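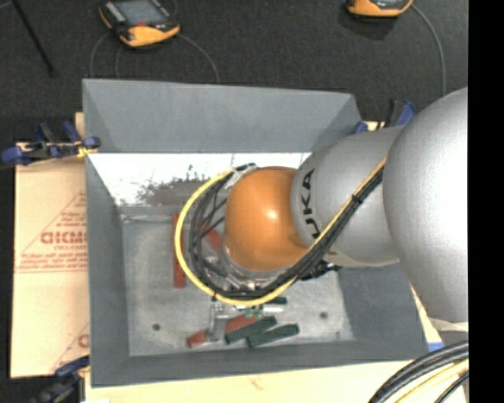
Visita a la planta de envasado de Proden en Wustum

La visita empezó a las 9:30 en la sala de recepción de materias primas. Proden envasa legumbre seca (garbanzo, lenteja y alubia blanca) para distribución a granel y para minorista, y en julio abre la planta a clientes y técnicos del sector. Éramos un grupo pequeño, casi todos de laboratorio o de compras.

Recepción y muestreo

El producto llega en sacos grandes o en cisterna. De cada lote se toma una muestra compuesta con sonda, que se divide en dos fracciones: una para humedad e impurezas y otra que se conserva como contramuestra. El lote que se estaba descargando era el 698, garbanzo de calibre medio. Ruoxi Guo, responsable de calidad, explicó el criterio de aceptación – humedad, grano partido y materia extraña, en ese orden – y enseñó la hoja de registro, que todavía se rellena a mano y se transcribe al final del turno.

Pregunté por el criterio para grano con daño de gorgojo. El lote se retiene y se repite el muestreo; si el segundo resultado es también positivo, se devuelve al proveedor.

Limpieza y clasificación

La línea de limpieza es de Gündoğdu y consta de criba vibratoria, despedregadora y mesa densimétrica. La inclinación de la mesa se ajusta en cada cambio de producto, operación que lleva 30 minutos incluyendo el vaciado. El nivel de polvo en esta zona es aceptable junto a la criba y peor en el punto de descarga de la despedregadora, donde la campana de aspiración queda demasiado alta. Según el encargado, está prevista una modificación.

Almacenamiento

Los silos intermedios tienen una capacidad de 3.000 kg cada uno. Llevan sondas de temperatura a tres alturas, pero no de humedad relativa, lo que me parece una carencia en una planta que almacena alubia durante semanas. La humedad ambiental de la nave se mantiene por debajo del 60 %.

Envasado

La envasadora vertical, marca Dralter, trabaja con film de polipropileno. Se verifica el peso neto por muestreo y se comprueba la soldadura transversal por inmersión. Vimos un ensayo completo de estanqueidad, con dos bolsas rechazadas por pliegue en la mordaza. El cambio de bobina es manual.

Observaciones prácticas

Conviene llevar calzado cerrado y protección auditiva propia; la que se entrega es de espuma y se queda corta junto a la criba. El aparcamiento está detrás del almacén de expedición y se accede por la puerta norte. La documentación técnica se solicita por correo al departamento de calidad. A mí me llegó la ficha del garbanzo, pero sigo pendiente de la de alubia.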